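Gesar Kitchen Handling Study: Grip Fault Gallery
Skerkley Automation Laboratory – Incident Records

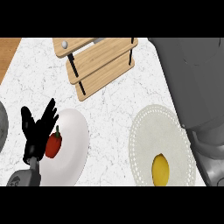 What went wrong with the Gesar controller?
It continued to increase grip force after the hand had reported contact, and the force limit set for soft produce was not applied.

The fault was recorded in November during simulated trials of the two-arm kitchen station. The image on this page shows the simulated work area, with one black multi-fingered hand at a red bell pepper on a white oval plate. A lemon rests on a separate round plate beside the other arm.

The trial series consisted of 500 runs. The force limit was ignored in 3 of them, all involving the same hand. Each of these runs was stopped by the supervisory program, Virkar, after around 60 milliseconds. As the trials took place only in simulation, there was no risk to staff and no equipment was damaged.

Maribeth Sebastian, who led the review, traced the fault to a settings file that was loaded in the wrong order. When a run was restarted without a full reset, the limits for rigid tableware replaced those for produce. The Ocampo test bench did not detect the error – its checks began with a full reset every time.

The loading order has been corrected, and a restart check has been added to the bench. Transfer of the controller to physical arms remains suspended until the full series has been repeated. Requests for the run logs should be addressed to the Skerkley records office, quoting file 99.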